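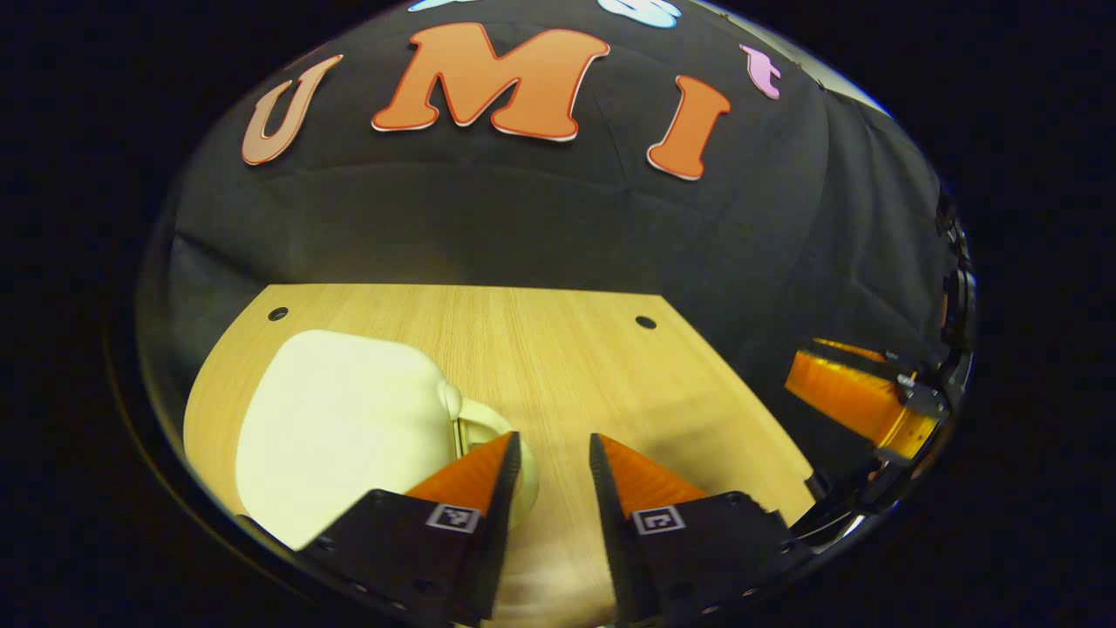

Doors open at Evberg as visitors take the gripper in hand

It isn't often that a mug gets a round of applause, but that was how the afternoon went at the Evberg workshop in June, when the building on Forsyth Lane threw open its doors and let the public in among the robots (and, more to the point, let them have a go themselves). By closing time 651 people had come through, a good many of them with pushchairs, and the tea urn had been filled more often than anyone had planned for.

The busiest spot by far was the table at the far end of the hall, where a black cloth had been hung up behind and the letters UMI pinned across it in cheerful cut-out shapes. Visitors were handed a gripper with two orange-padded fingers and invited to try it on a large cream-coloured mug. It sounds simple enough, and the first few in the queue clearly thought so too, until they found themselves bending their knees and turning their wrists this way and that, trying to line the fingers up with the handle.

Children under ten took to it quickest, as the staff had said they would. One girl went back to the end of the queue four times, and a retired bus driver who had only come in to get out of the rain stayed for most of an hour, giving advice to everybody behind him.

The workshop team explained that movements made by hand with a tool like this one can be recorded and later used to teach a robot arm to do the same job. Over the past year they have gathered 3000 short recordings of everyday tasks, from putting cups away to folding tea towels, and they hope to carry on through the winter with help from anybody in the town who has a free morning.

Elsewhere in the hall there was plenty more to see. Hukis, the small firm on the first floor, showed its sorting machine for seed packets, which got through 1505 packets before tea and jammed only the once, to loud groans from the children at the front. A display of drawings by the primary school, 57 of them in all, filled the wall by the stairs, and the robot with six arms and a watering can was much admired.

Cakes came from the Brarotano café across the road, and the lemon ones were gone by three o'clock. Thanks are due to everyone who helped carry chairs, and to the neighbours, who were very patient about the parking.

Anyone who would like to take part in the recording mornings can leave their details at the front desk, which is open from nine until four. There is no charge, and no experience is needed. A blue child's cardigan was left on the coat rail and is waiting at the desk to be collected.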